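Subject: Re: [junior-formula] Second seat for the winter tests

The entry list for the winter tests went up on the series page this afternoon, so I can answer most of what was asked last week. I'll quote the earlier message so people don't have to dig for it.

> Does anyone know if Flullwood are running one car or two this
> winter? The timing sheets from the last test had two numbers
> against them but only one driver name. Also, is the Grevley
> round still on? I had heard the resurfacing was behind and
> I don't want to book a room until I know.
>
> And what is the mileage limit now? The old rules had it at
> 400 laps per car but I think that changed.

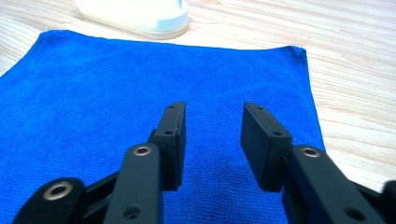 Posted by Filipa Fonseca to the junior-formula list
Filed under: Testing, Entries, Calendar

Flullwood are down for two cars. The first is Sulemana, who stays on for a second season with them. The second is listed as "to be announced," same as it was at the last test, which explains the two numbers on the timing sheets. I asked the team and was told that three drivers have been in the car so far and a decision is due before the end of December. They would not give me names. One of the three is Pernano, because he posted the lap times himself, and he was quicker than I expected on used tires.

For anyone who missed last season, Pernano did the first half with a one-car team and ran out of budget after the fourth round. He scored 136 points in that time and still finished ahead of several people who did the full year. If the money is there I would think he gets the seat, but that is my guess and not something the team said.

The Grevley round is still on. The resurfacing is finished from the pit exit to the back straight, and the remaining part is the last corner and the pit lane itself. The circuit office says it will be ready for the spring date. They also said the new surface will be checked during the club meeting before ours, so if there is a problem with it we should hear in time. I have booked my room, but I picked one I can cancel.

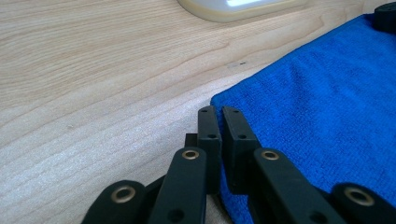 On the mileage limit, the 400-lap rule is gone. It is now 2,446 kilometers per car for the whole winter, counted from the first official test to the opening round. Private running counts toward it if the car is the current one. Running in an older car does not count, and this is where a few teams have already been arguing. The wording says "current specification," and last year's car with this year's floor could be read either way. I asked for a clarification and have not had a reply.

At the last test the most any car did over the two days was 334 kilometers, so I don't see anyone running up against the limit unless they do a lot on their own.

A few smaller changes in the same bulletin. Tire sets go from four to three per test, and one set can be carried over to the next test if it is marked and handed in the same evening. The morning session starts at 9:00 instead of 9:30. Rookies get an extra half hour at the end of the first day, and a rookie is anyone with fewer than three race starts in the series. By that count Pernano is not a rookie, even though he is on the rookie list on the website. I have written to them about that too. 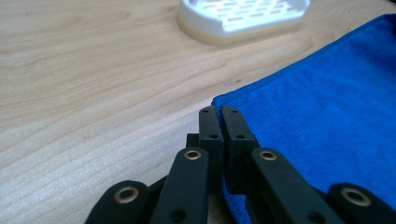 Spectators can get in for both days of the first test through the main gate. The paddock is closed to the public on the first day and open from noon on the second. Parking is on the grass side unless it has rained a lot, in which case they use the hard standing behind the kart track and you walk over the bridge.

If anyone has the sector times from the second afternoon, please send them to me or to the list. The PDF on the series page stops at lunch.

Filipa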